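Small Claims, Start to Finish

I took my former landlord to small claims court this spring over a security deposit. I had never been in a courtroom except for jury duty, and that time I sat in a hallway until lunch and got sent home. A few readers asked how it went, so I'm writing down what I remember while I still have the folder on my desk.

The apartment was in Stedwood, a one-bedroom over a dry cleaner. I lived there for four years. When I moved out I got a letter from Nyarko Property Management saying they were keeping $372 of my deposit for "carpet restoration and general cleaning." The carpet was there when I moved in, and it was not new then. I had cleaned the place myself over two evenings.

I wrote back and asked for receipts. No answer. I called and was told the person who handles deposits would call me. I called again and was told the same thing by the same person.

At that point I was ready to let it go. What changed my mind was reading my lease again, all the way through, including the pages I had only initialed. It said deductions had to be itemized with costs. "General cleaning" with no number next to it did not look itemized to me.
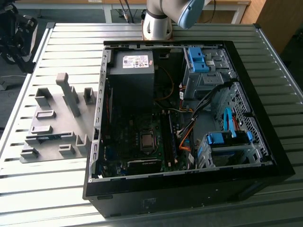
Desktop tower with the side panel off.

The first thing I did was write a demand letter. The court's self-help page in my county says you should ask for the money in writing before you file, and it has a form you can copy. Mine was one page. I said what I was owed, what section of the lease I was relying on, and what date I wanted the money by. I left out everything about the phone calls and how annoyed I was. I sent it certified and kept the green card when it came back signed.

They sent a check for part of it with a note saying this settled the matter in full. I did not cash it. I had read enough by then to know that cashing a check like that can cause trouble, and a clinic lawyer at the Onmont library confirmed it for my situation. She gave me fifteen minutes for free and it was time well spent. Your state may treat this differently, so ask before you do anything with a check that has writing on it.

The amount still in dispute was the full $372 as far as I was concerned, plus the filing fee.

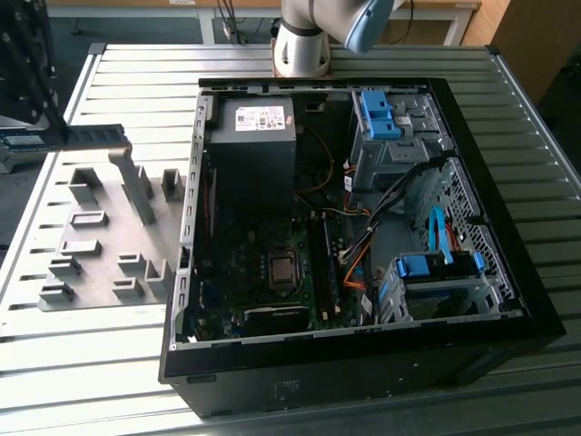

Filing

I filed in person at the Custirwood courthouse. You can do it online but I wanted somebody to look at my form, and the clerk caught a mistake right away. I had put down the name on the building sign. The company that owned the building had a different name, and that was the one on my lease. If I had won against the wrong name I would have had a piece of paper and no way to collect on it.

The clerk cannot give legal advice and will tell you so. She can tell you if a box is blank.

Then the other side has to be served. I paid the sheriff's office to do it. A friend told me I could have had any adult do it who wasn't part of the case, but I didn't want an argument about whether it was done right.

Getting the evidence together

This took longer than anything else. I had move-in photos, but they were on an old computer I had stopped using, and I had to get to them before I could print anything. I also had emails going back to the first year, including one where I reported a stain by the window the week I moved in. That email turned out to matter more than the photos.

I made three copies of everything: one for me, one for the judge and one for the other side. I numbered the pages by hand at the bottom corner. I put a one-page timeline on top with a date and one short line for each event.

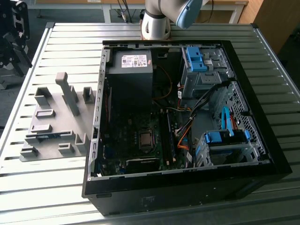 I practiced saying the whole thing out loud in my kitchen. The first time it took me eleven minutes. I got it down to 4 by dropping everything that wasn't on the timeline. The hearing itself was short and I would have run out of time with the long version.

The hearing

It was at 8:30 in the morning and there were a lot of cases ahead of mine. Bring something to read. Before we were called, a mediator came through and asked if both sides wanted to try to work it out in a side room. I said yes. The management company had sent someone from their office who had plainly never seen my file. She went through my timeline, looked at the email about the stain, and made a phone call in the hallway.

They offered $255. I said no and offered to drop my request for the filing fee if they paid the rest. She made another call and they agreed to that.

We wrote it up on a form, both signed, and the judge read it into the record. The check came in April. I waited until it cleared before I signed the paper saying I'd been paid — the clerk had suggested reading that form closely before sending it in.

A couple of people have asked if it was worth it for under $400. I took one morning off work and spent maybe four evenings on paperwork. I would do it again, though I would take a video of the next apartment on the day I get the keys and email it to myself that night.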